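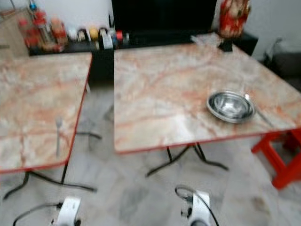 **Cutlery sorting on Comus: how many episodes before you train?**

**flornbridge_ona**
Hi all, Ona Sproģis here, long-time lurker. We're collecting demos for our Comus two-arm setup (fork, spoon, steel bowl, two folding tables side by side) and we've got 400 episodes saved. Karthik Pramanik, who does our training runs, wants 600 before he touches anything. I'd love to train now and see what we've got, partly out of impatience, I'll admit! What do you folks do?

**bumham_bits**
Train now. I always do a little run early on, even if it's rubbish, and it has saved me heaps of grief with mislabelled grippers and the like. Also, how much are you moving the bowl? If it lives on the right-hand table every time, another 200 episodes of the same won't teach it much.

**karthik_p**
Karthik here (hi Ona, you could've just walked down the hall). I don't mind an early run, I mind everybody getting attached to the numbers from it. Six hundred with proper variety, then we talk.

**flornbridge_ona**
Fair enough, and the bowl does move, just less than it should. My other worry is the wrist view. It's soft, and I wonder if the pale floor is washing it out whenever the arm dips low.

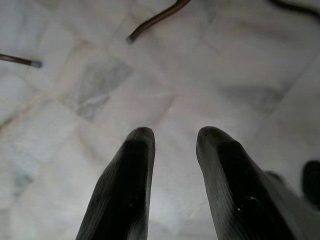 *Wrist view, fingers over the marble tile.*

**cabanatuan_kev**
I'd lock the exposure before recording any more, mate. Soft grey veining on white is a pain, and those dark fingers take up a good chunk of the view. I'd leave the dark rods on the floor for some episodes and shift them for others, so it doesn't learn them as landmarks.

**bumham_bits**
Disagree on locking it, sorry Kev. I let mine drift a bit and the policy coped better in the arvo light. Each to their own!

**karthik_p**
I'm with Kev. Ona, do 20 with it locked and 20 without and I'll train on both tonight.

**flornbridge_ona**
Done deal. I'll start after lunch and post the curves here once he's run them.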